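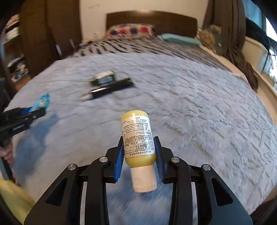

4.2 Label crowding on small packs

The survey covered 400 adults who buy most of the personal care goods for their household. Each was asked to find three items of information on packs taken from the reference set: the quantity, the date and the country of manufacture. The set held 253 packs, sorted by printed area into small, medium and large groups. Packs with text in more than one language were coded separately.

Crowding was measured as the share of the label surface covered by printed characters, including the white space inside a text block but leaving out the margins between blocks. This follows the method of Atinga's earlier work on food jars, with one change. On curved packs, the label was measured as a flat strip, which gives a larger area than a shopper sees from any single angle. The flat measure was kept so that bottles and pouches could be compared on the same basis, although it favours bottles slightly.

Small bottles had the highest crowding scores in the set. A wraparound label on such a bottle has to carry the same required wording as one on a much larger pack, and the usual response is to reduce the type size. Where two languages are used, the blocks are often set at different densities. The bottle in Figure 3 has lines of English text near its base, including "made in U.S.A.", and a denser block of Chinese characters nearer the cap, with the marking "30ml". Respondents who read only one of the two languages on a pack of this kind tended to search the whole label before settling on a block, and their search times were longer than those of respondents who read both.

Orientation had a smaller effect than expected. Packs were handed over at random angles, and most respondents turned them upright before starting to read. The time spent turning was included in the total. Removing it changed the order of 2 packs in the ranking and left the group averages almost unchanged.

4.3 Display text and required text

Flexible packs raise a different problem. Their front panels are given over to display text, meaning the brand, the product name and any picture, all of it printed large and in strong colours. Quantity may also appear on the front, usually in a badge or corner flash. Respondents found quantity faster on these packs than on bottles, but took longer to find the date, and several stopped looking before the time limit.

Two features of the front panel were coded: the contrast between the display text and its background, and the distance from the largest line of text to the quantity mark. Contrast was scored from 1 to 5 by two coders working apart - disagreements went to a third. Outlined lettering was scored on the edge between the outline and the background, a rule adopted after the pilot at Sevgate, where the coders had treated it in different ways.

Figure 4. Front panel of a Vinda wet wipes pack, with orange Chinese text outlined in white across the middle and a small badge reading "6片" near the bottom. Light blue film, crinkled.

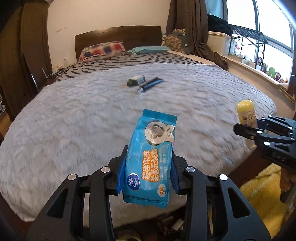

Crinkled film also affects reading, and the coding scheme does not deal with it well. Gloss and folds can break up a line of small type when the pack is held at certain angles, while large display text stays readable. Each pack was therefore scored flat under a sheet of clear glass and then again in the hand. The gap between the two scores was widest for pouches with a glossy finish and close to zero for rigid bottles. Only the in-hand score is used in the models reported in Section 5.

Age was entered as a control in all models. Respondents who normally wore reading glasses were asked to wear them, and 20 who had arrived without them were tested on a later visit in August. Their results are pooled with the rest. A separate check, in which they were dropped, gave the same signs on all of the main terms, with a slightly weaker estimate for type size.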